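Sokar kitchen task: bun transfer, left/right arm split
Forum index > Student teams > Manipulation
Started 2022-10-13

torque_ripple
We are the Ekumau manipulation club and we are entering the Sokar kitchen track in November. Task is steamer to plate. Lid comes off, lid goes down on the table, buns go from the basket to the plate, none dropped, none torn. Two arms, parallel two-finger hands, pointed fingertip pads.

Current problem is the grasp. The planner (Vida, stock config) generates a side grasp at the widest part of the bun. That works for the front bun. For the back one the fingers have to come down between the bun and the rim of the basket, and the planner either reports no solution or finds one that scrapes the metal. We logged 100 attempts on the back bun and 8 of them ended with the bun on the plate and no visible damage.

Questions:
1. Is anyone grasping lower than the equator on soft round items, and how do you keep the tips off the perforated floor?
2. Has anyone split the work between arms? Ours does everything with the right arm and the left one idles near the table edge.

halfstep
Your success rate is a grasp width problem before it is a planner problem. What is your open width compared with the bun diameter? If you open fully every time, you need clearance on both sides that the basket does not have. Pre-shape to the bun plus a small margin and come straight down.

torque_ripple
Full open every time. The Nadirley driver we use only exposes open and close. I can send a position, but it goes through a different call and the two block each other.

halfstep
Then fix the driver first. Everything else is tuning around a missing feature.

gantry_moth
Disagree on the order. We ran this task last season with binary grippers and it was fine. Pull the bun toward the middle of the basket with one fingertip, then grasp it where there is room. The middle is empty if you place them in a ring or a diamond. A dragging motion of a few centimeters is cheap and it does not need width control.

halfstep
Dragging a steamed bun across a floor full of holes tears the skin on the bottom. The rules say no tearing.

gantry_moth
It did not tear ours. We pushed from low on the side, slowly, and the bun slid. It does depend on the bun. The ones with a lot of surface moisture stuck and rolled instead of sliding. Check the rules again, by the way. Judges look at the buns on the plate, from above. The underside was never inspected last year.

halfstep
Passing because the judge does not look underneath is a poor design target for a class project.

gantry_moth
It is a competition, the scoring sheet is the design target.

quill_bearing
Mod here. Both positions are clear, please keep to the question.

On the arm split: the lid is the obvious job for the left arm. If the lid rests to the left of the pot and the plate is on the right, each arm has its own side and the only shared volume is the space above the basket. You can handle that with a plain mutex. No arm enters above the rim unless it holds the token. We did not use any coordinated planning and had no collisions between arms.

torque_ripple
That is close to our layout. Lid flat on the table on the left, plate on the right. What we have not solved is reach. The right hand gets to the plate easily and to the right bun easily. The left bun is at an awkward wrist angle, and the forearm link passes low over the plate on the way.

quill_bearing
Then give the left bun to the left arm and hand off, or move the plate. A handoff of something this soft is not worth it in my opinion. Move the plate toward the front of the table and the forearm no longer has to cross it. Also look at your cable. Several teams had a loop of gripper cable hanging lower than the fingertips, and the loop is not in the collision model. The planner thinks the path is free and the cable drags across the plate, with or without food on it.

torque_ripple
We have that. The loop on the right hand does come down over the plate. I had been treating it as cosmetic.

quill_bearing
It is not cosmetic. Route it up along the wrist mount and strap it at the elbow, with enough slack for full wrist roll. If you cannot reroute it, add a capsule to the model that covers the loop and accept the lost workspace.

servo_lint
Going back to the grasp. We are training a policy instead of planning, more than 4000 demonstrations, teleoperated. It learned something none of us programmed: it comes in with the fingers tilted outward at the top, so the tips are under the bun before the upper part of the fingers gets near the rim. Tilt is small. You can copy that by hand in Vida by adding a wrist pitch offset to the approach pose for the back bun only.

halfstep
How does it do on buns of a different size?

servo_lint
Worse. All the demonstrations used one brand of bun. I would not claim it generalizes. The tilt is just geometry, though, so that part should carry over.

gantry_moth
The tilt works for the back. For the side buns you need roll and not pitch, same idea rotated. Define the approach relative to the basket center and you get all the cases from one offset.

torque_ripple
That is a better parameterization than what we have. Basket center is easy to get, we already fit a circle to the rim for the pot pose.

Plan from here:
— Driver. One of our second-year students is merging the two calls so that width and open/close share a queue.
— Approach pose defined from the basket center, tilt outward, tips low, stop height set above the floor of the basket.
— Left arm takes the lid, right arm takes the buns, token for the space above the rim.
— Cable up the wrist. Until then, a capsule in the model.

I will leave the dragging motion out of the first version and keep it as a fallback if the driver is not ready.

halfstep
Reasonable. Log the finger force at closure too. If the tips are pointed, contact area is small and the dents will show before the tears do.

torque_ripple
Agreed, it goes in the log. Layout as it stands, plate not moved yet:

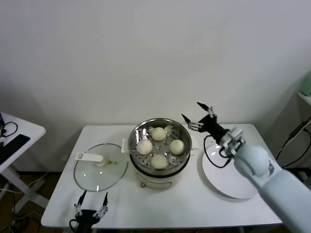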